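Weddale Linux Users – general discussion list
Subject: Re: Trondex on by default in Tinia 6?
Date: 7th October

Mechthild Steiner wrote:

> I know file indexing has a bad name on this list, but I think we ought
> to look at it again. Tinia 6 will ship with Trondex switched on for new
> installs. The announcement says it can index 1,000 documents in the
> time it takes to log in, and that it backs off when the machine is
> busy. I have had the beta on my work laptop since September and I
> haven't noticed it running, which I would say is the point.
>
> If we are going to put Tinia 6 on the club machines, I would leave
> Trondex on. People coming from other systems expect to type a word and
> find their letter to the council. Telling them to open a terminal and
> use grep is how we lose them.
>
> Has anyone got a reason against it that isn't left over from ten years
> ago?

I have a few, and I'll try to keep the ten-year-old ones out of it.

Start with the claim. A thousand documents of what kind? I went through the announcement twice and it doesn't say. Plain text files of a few lines each are no work for anybody. A folder of scanned PDFs, or somebody's spreadsheet collection with the old versions kept, is another matter. The Van den Broek review that everyone has been passing round repeats the same figure and doesn't say either, and from the wording I suspect the reviewer copied it out of the announcement without trying it.

So I tried it. I put the beta on the old desktop I keep for this sort of thing (spinning disk, two cores, the kind of machine most of ours are) and gave it a home directory with exactly 1,000 files in it: my own letters, a lot of PDFs, some saved web pages and a mail archive. I logged in and left it alone. The disk was still busy when I came back with a cup of tea, and still busy when I had drunk it. When it did go quiet, the search box claimed 851 files indexed. I could find no list of what had been left out, or why. There is a log, but all it has to say on the subject is "skipped (policy)", and the policy is not written down anywhere I could find. If one of you knows where it lives, please post it.

That bothers me more than the speed does. A slow search I can live with. A search that says "no results" when the file is sitting there is worse than having none, since the person using it will believe it. With grep, if I get nothing back, I know the word isn't in the files I pointed it at, or I've typed it wrong. With Trondex I would have to wonder each time.

As for backing off when the machine is busy: it does, up to a point. It watches the processor. As far as I can tell it takes no notice of the disk, so on a machine with a slow disk and an idle processor it thinks it has the place to itself. Opening the word processor during the first run took long enough that I clicked the icon a second time, and then of course I got two of them. Your work laptop will have an SSD, Mechthild, and I'm not surprised you haven't noticed anything. I wouldn't either. Most of what people bring to us on a Saturday isn't like your work laptop.

I also looked for the off switch. In the beta there is a tick box under Settings, then Privacy, then Search, and unticking it stops the results from being shown. The service carries on. To stop that too you need:

systemctl --user disable --now trondexd

and then to delete the index by hand, which is in a hidden folder under .local. I don't call that switched off. It may well be fixed before the release, and if it is I'll say so on this list. But I've heard "it will be fixed before the release" about Tinia before, most recently about the printer dialogue, and I'm still waiting for that one.

Then there is what's in the index. It keeps the text of every document it has read, as plain text, in one place. On a machine with one owner and an encrypted disk, fine. The club machines have a shared guest login, and whatever one person opens and saves goes into an index the next person can search. Deleting the document doesn't clear its text straight away, either. I deleted a test letter and could still see the first two lines of it in the search results after a reboot. I haven't worked out how long they stay there – a day later they had gone, so something tidies up eventually.

To be fair to it, the parts that work are nice. Results come up as you type, the preview is clear, and it coped with my German letters, umlauts and all, which the old indexer never managed. I agree with you about newcomers as well. Somebody looking for a letter to the council shouldn't have to learn regular expressions first. I only doubt that this is the tool, in this state, on these machines.

What I'd suggest is:

- leave Trondex off on anything with a guest login
- on people's own machines, ask them, and tell them the first run will take a while
- set it to index Documents only, and leave Downloads and mail alone
- try again when the first point release is out

The third is easy enough. There's a file called folders.conf in .config/trondex, one path per line, and it does seem to respect that. With Documents only, the first run on my old desktop finished before I'd got bored of watching it.

If you have the time, could you run a count on your laptop? Compare what "find ~/Documents -type f | wc -l" gives you with the number shown at the foot of the search box. If yours match then perhaps it's something about my files, and I'll go and look at the file names with odd characters in them, of which I have plenty. If they don't match, I think we should report it together, as two reports from different hardware are harder to close with "cannot reproduce".

I'd be glad of the same from anybody else who has the beta on a spinning disk. Please say which file system you're on when you post. Mine was ext4 with the defaults, and I haven't tried it on Btrfs.

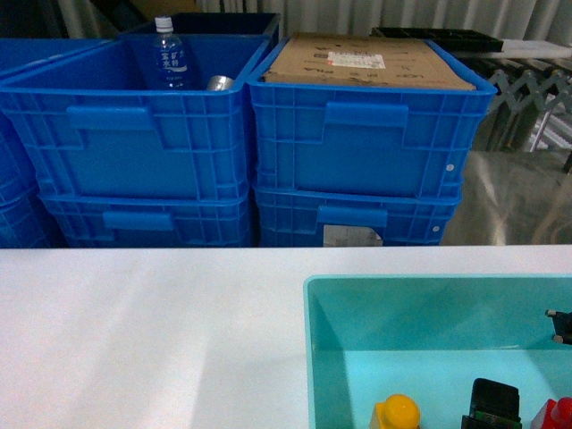 One more thing on the counts: hidden files are left out of the index on purpose, so if you have any of those in Documents, take them off the total before you compare. I had none in mine, so that doesn't explain the gap.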